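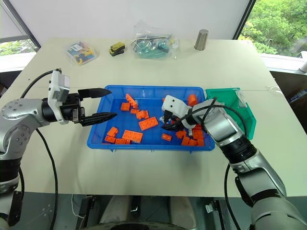
Kenna Geddes wrote to us after the first edition that a chapter on asthma should begin with the cough at night, before any lung test. We have followed her advice.

## Chapter 2: Asthma in Adults

In asthma the small airways become narrow, and later they open again. 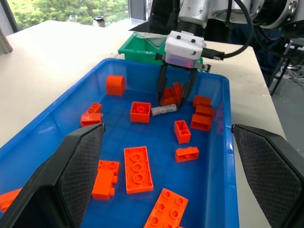 This change may happen within one day. Many patients feel worst before morning. 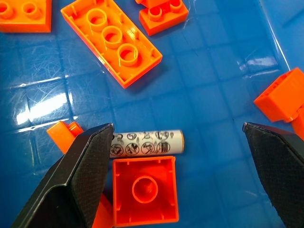
*Last changed: August*

Ask first about sleep, then about work and smoke. Peak flow is treated in section 2.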